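Visit to Kivulden: two grippers, one arm, and a kitchen table

In March I spent most of a day at Kivulden, a small integrator that sets up arms for test kitchens and packing rooms. We are looking at grippers for our own bench, and Khoa Lâm, who runs their trial space, had offered to let me try the two they use most. I arrived at 9 and left a little after 4. These are my notes, tidied up for the rest of the group.

The trial space is on the ground floor behind the offices. Half of it is ordinary lab benches. The other half is furnished like a home, with tables, cabinets and household things to pick up. Khoa said customers kept asking how the grippers would do outside a clean fixture, and a bench with a vise on it did not answer the question.

The two grippers were the Gatel, a parallel type with flat fingers, and the Skultbridge, which has wider fingers on pivots and opens farther. Both go on the same arm with the same adapter plate. Swapping them took 18 minutes the first time, most of it spent on the cable. The second swap was quicker. The connector on the Gatel sits on the side where the arm's own cable comes out, and I would want a right-angle plug if we bought it.

We ran the Gatel first on the bench. It is stiff and repeatable. Khoa had me close it on a steel pin over and over while he logged the finger position, and the numbers barely moved. On boxes and blocks it did everything I asked. On round things it was fussier, and the approach had to be lined up well or the object turned as the fingers closed.

After that we moved over to the furnished side and put the Skultbridge on.

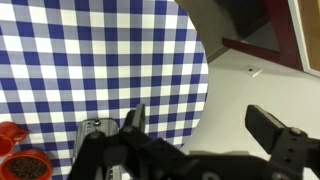
The wide opening makes a real difference with cups and bowls. With the Gatel I had to decide early whether to go for the handle or the rim. With the Skultbridge I could come in a little off and still have room on both sides. The price is bulk. The fingers and their mounts need clearance, and I bumped the table twice while driving the arm by hand. Khoa lowers the speed limit for anyone new, so it was only a nudge.

The wrist camera was the part I had the most questions about. Kivulden mounts a small one close to the gripper so that both fingers stay in view. The body of the gripper takes up a good share of the picture, and I asked if that was wasted. Khoa's opinion was that seeing the fingers against the object is worth more than a clean view of the table. They tried a longer bracket last year and went back. Patterned cloth and pale floors are used on purpose, to find out early if the vision side gets confused by either one.

The controller is a Li, the same for both grippers. The menus are plain and the force setting is easy to find. I did not like that it forgets the opening limit after a gripper swap – I caught it once and missed it once. Khoa keeps a checklist taped to the pendant for that.

On wear, their Gatel gets new finger pads every 3000 cycles and the Skultbridge every 1000. Those are their own intervals, on their own objects, and I would not plan a budget around them.

My view at the end of the day is that the Gatel suits our bench work and the Skultbridge suits the household tests we keep putting off. If we can only get one this year, I would take the Skultbridge and accept the extra bulk. Before ordering I want to check our arm's payload with the camera and bracket included, and ask for the cable drawing. Khoa is sending both grippers' mounting files, and I will put them in the shared folder when they come.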